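Zwei Arme mehr in der Kleinteilesortierung

Seit Oktober läuft bei Grivach der Versuch, Kleinteile von zwei Roboterarmen sortieren zu lassen. 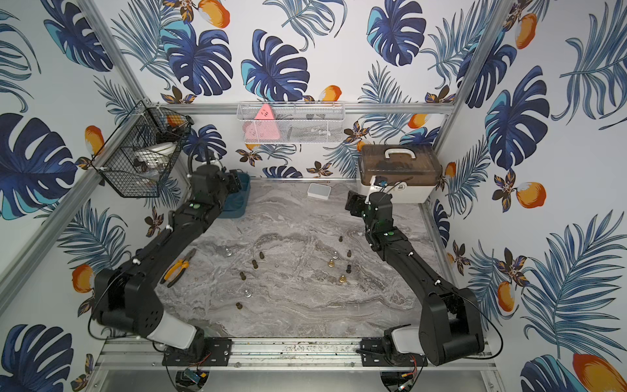
Renata Tomaszewski hält wenig von dem Wort Entlastung. Sie habe neun Jahre lang Fittings und Muttern sortiert, schreibt sie uns, und jetzt solle sie danebenstehen und eingreifen, wenn etwas klemmt. Müde sei sie abends trotzdem, nur anders — und in der Lohntabelle komme diese Tätigkeit nicht vor.

Genau da hakt es. Die Geschäftsleitung rechnet mit 200 Teilen pro Stunde und Platz. Gemessen wurden in der letzten Spätschicht 69, und zwar nur die gängigen Größen. Dunkle Bronze neben Messing und Silber, das geht von Hand nebenbei. Wie oft die Arme danebengreifen, steht in keinem der Protokolle, die wir bisher bekommen haben.

Tymofii Ostapchuk aus der Instandhaltung hat für die Betreuung der Anlage 3 Stunden pro Woche zugeteilt bekommen. Gebraucht hat er zuletzt roughly das Vierfache, also knapp 12. Die Differenz fehlt an der Linie Inda, wo die Störungsliste länger wird.

Zugesagt ist, dass wegen des Versuchs keine Stelle wegfällt. Schriftlich haben wir das nicht. Ebenso offen ist, wer haftet, wenn falsch sortierte Ware zu Malinowski geht, und ob die Schulung als Arbeitszeit zählt. Fragen und eigene Beobachtungen bitte bis Monatsende ans Betriebsratsbüro, gern auch handschriftlich.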